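Pre-Session Inspection Checklist: Manual Demonstration and Teleoperation
Gadness Cell, Biltby site
Inspected Thu 20 May
Checklist revision: February

Result codes: P = pass, P/C = pass with comment, F = fail, N/A = not applicable. An F against any item in Section A or Section B stops the session. P/C items may be carried for one inspection cycle only.

SECTION A. STOPS AND ISOLATION

A1. Emergency stop at operator station latches and drops drive power. P

A2. Emergency stop on teach pendant, same test. P

A3. Three-position enabling switch. Arm stops on full release and on full squeeze. P/C
Comment: Full-squeeze stop functions. The centre detent has softened compared with the February entry and it is easy to go straight through it. Replace the switch body at next service. Spare is in the Gillies parts drawer.

A4. Restart after stop requires deliberate reset at the cabinet. P

A5. Loss of teleoperation link brings arm to a controlled stop and holds position. P/C
Comment: Tested by pulling the network cable at the leader device. Stop was logged at 40 ms. On reconnection the follower did not jump to the leader pose, but the Fladesness console showed "linked" before the operator had realigned. Display fault only. Raised with the software maintainer.

A6. Isolator accessible and labelled. P

SECTION B. HAND GUIDING AND REMOTE CONTROL LIMITS

B1. Speed limit in hand-guiding mode set and password protected. P

B2. Payload and centre of gravity match the fitted end effector. F on first check, P on recheck
Comment: Controller was still carrying the payload file for the previous tool. In hand guiding the arm drifted upward when released. Correct file loaded, arm now holds still in all test poses. The tool change sheet should not be signable without this step. Form amended.

B3. Force sensor zeroed with the tool hanging free and nothing in the fingers. P

B4. Contact force threshold trips against the test block. P

B5. Leader-to-follower scaling set to the value on the task card. P/C
Comment: Task card for soft goods calls for reduced scaling. Operators have been changing it mid-session for the approach and then changing it back. This leaves a step in the recorded trajectory. Choose one value at the start and keep it.

B6. Workspace boundary active. Arm refuses commands past the table edge. P
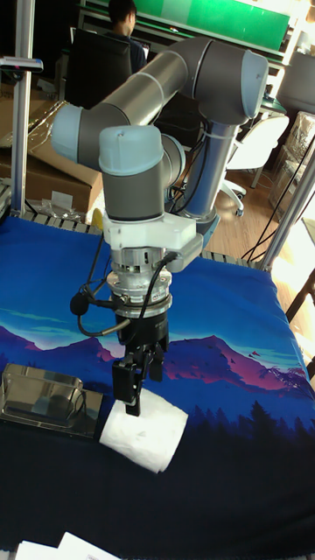
B7. Grip force suits the object being handled. P/C
Comment: Soft goods deform under the fingers well before the force threshold is reached, so B4 offers no protection to the object. Operators must set finger travel by eye on the first grasp and note the value. Crushed stock is to be discarded, as it changes the grasp for the next demonstration.

B8. Downward approach limited by a floor plane above the table top. P/C
Comment: Floor plane is set at 2 mm over the cloth. Adequate for rigid tables. A fold in the cloth can exceed this clearance. Smooth the cloth before every run and re-tension the corners if it creeps.

SECTION C. CABLES, MOUNTINGS AND TOOLING

C1. Tool flange fasteners torqued and witness-marked. P

C2. Plastic brackets free of cracks and whitening at the screw holes. P
Comment: Check by torch, arm powered off. Do not rely on feel.

C3. Cables at the wrist have slack through the full range of the last joint without catching. P/C
Comment: Run the wrist slowly to both ends of its travel and watch the loops. Any loop that can pass over a finger or a corner of a tray is to be tied back. Ties are to be snug and not tight. Loose connectors are to be capped or secured before the arm is moved by hand.

C4. Gripper fingers parallel, pads fitted and clean. P

C5. Table frame bolts and uprights tight. P/C
Comment: One bracket nipped up by a quarter turn. Anything mounted on an upright must have its calibration repeated after the upright is touched. Done and recorded.

SECTION D. AREA AND HOUSEKEEPING

D1. Floor clear within arm's reach plus one metre. P

D2. Chairs pushed outside the marked line during motion. P/C
Comment: Castor chairs roll. Park them against the desks or leave them out of the bay.

D3. Packaging, bags and wrap removed from the table and frame. P/C
Comment: Light plastic is the main nuisance in this bay. It moves in the draft from the door and can be drawn into a grasp. Put it in the recycling bin before reset, including offcuts.

D4. Persons seated in the bay informed before drive power is applied. P
Comment: Verbal call and a reply. A call with no reply does not count.

D5. Lighting steady. Blinds set before the first recording. P

SECTION E. DEMONSTRATION RECORDS

E1. Recorder clock matches controller clock. P

E2. Aborted runs flagged and kept. P/C
Comment: 938 runs on the drive at inspection, of which 797 are marked complete. The remainder are flagged as aborted, but many have a blank reason field. "Operator released enable" and "force trip" are different events and must be entered as such.

E3. Hand-guided and remotely controlled runs stored under separate task names. P

E4. Operator rest breaks entered in the session log. P

ACTIONS OUTSTANDING

A3 Replace enabling switch body.
A5 Correct link status display.
B5 Fix scaling at session start, update soft goods task card.
E2 Make the reason field mandatory.

Cell released for supervised demonstration. Unattended playback is not authorised under this checklist and needs the separate Fladesness form.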